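I bought my grandmother's kind of furniture by accident. I'd gone to a yard sale in Isdale for a lamp, and by nine in the morning I owned three pieces of white, curly, rose-covered bedroom furniture (and no lamp!). My friend Adaeze laughed so hard she had to sit down on the curb.

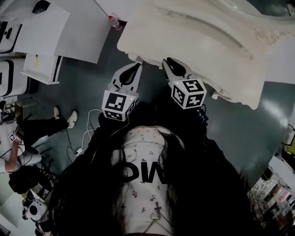
But I've fallen for the stuff, and I'm clearly in good company. Gianni Ferraro, who runs a secondhand shop in Allesham, told me he used to let fancy bedroom sets go for next to nothing. Last February he sold one for $559, and the buyer came back asking for more. He blames tired eyes. We all spent years with plain gray boxes, he says, and now people want a leaf or a scroll to look at while they brush their hair.
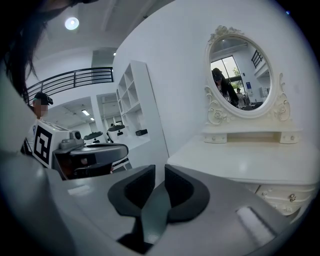 A white vanity table with an oval mirror and carved roses.

My one tip is to get a soft paintbrush for the dusting, a cheap one, and go slowly around the petals. I do mine with the radio on and it takes most of a song per rose.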